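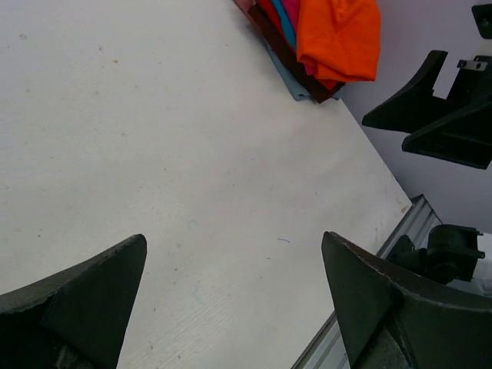 Thank you for your interest in spending a session with us at Rildale. We get a good many emails from people who have signed up to teach the arms and would like to know what they are letting themselves in for, so I have gathered the usual questions together on one page. Most newcomers begin with cloth, and with a pile very much like the one at the far end of the table, orange and maroon and pale blue all folded on top of one another, and they are often surprised by how much there is to think about in a few squares of fabric. Do read through before you come, and if your question is missing, write to me and I will do my best – Ingrid Ambrose, sessions desk.

Do I need to know anything about robots?

Not a thing. Some of our best teachers came to us from dressmaking and from hotel housekeeping, and one had spent years packing parcels. What helps is patience and a willingness to do the same small job again without getting cross with it. We will show you the controls when you arrive, and you will have plenty of time to wave the arms about before anything is recorded.

How do I move the arms?

You sit at the Wultus desk with a handle in each hand, and the arms on the table copy you. Squeeze the handle and the fingers close, let go and they open. It feels odd for the first few minutes, rather like buttering toast in oven gloves, and then for most people it becomes quite natural. We also have a few tasks where you stand at the table and guide the arm itself with your hands, but those are done with a member of staff beside you and you won't meet them on your first visit.

What will I be asked to do with the cloths?

It depends on the task card. You may be asked to take a cloth from the pile and lay it out flat, to fold one and put it on the stack, or to move cloths into the basket. The card tells you how the table should look at the start and how it should look at the end, and the bit in between is up to you. We like to have several people's ways of doing things, so please don't feel you must copy the person before you. 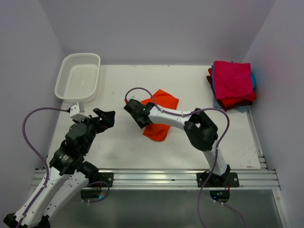
Two arms at the cloth table, with the right-hand gripper on the orange cloth and the basket at the back.

Must I use both arms?

Only if the card says so. Plenty of cloth jobs can be managed with one, and it is perfectly all right to leave the other resting out of the way. If you do bring in the second arm, move it slowly at first, and keep an eye on the cables when you reach across the table.

What if I drop something or make a mess of a fold?

Carry on, if you can. A dropped corner that you go back and pick up again is very useful to us, and we keep those recordings gladly. If the cloth has gone over the edge or the arms have got into a muddle, press the grey pedal, say "scrap" so that the log is marked, and set the table up again from the card. You won't be told off! I scrapped most of my own first morning.

How many recordings make a full set?

Our present cloth set, which we call Perron, will be finished when it reaches 2,000 good recordings. When I last updated this page, in May 2021, we had 654. A single visitor can add up to 2 trays of task cards in a session, though there is no target for you personally and slow, tidy work is always welcome.

Is it safe?

Yes, provided you keep to the desk while the arms are live. Please don't reach on to the table to straighten a cloth, however tempting it is (and it is very tempting). Press the pedal, wait for the member of staff to say "clear", and then go in. Long hair should be tied back, and scarves and lanyards left on the hooks by the door.

Will I be recorded?

The cameras are there for the table and the arms. Your voice may be picked up when you mark a recording as scrapped, and we remove the sound before the files go to our colleagues at Siltimstead. If you would prefer to use the button on the desk and say nothing at all, just mention it when you sign in.

Can I bring a friend, or my children?

A friend is very welcome to sit with you, and many people take turns. Children need to be 12 or over to use the handles, with a grown-up next to them. We run family sessions in July, which fill up quickly, so do get in touch early if you would like a place.

Contact the sessions desk | © Rildale | Back to top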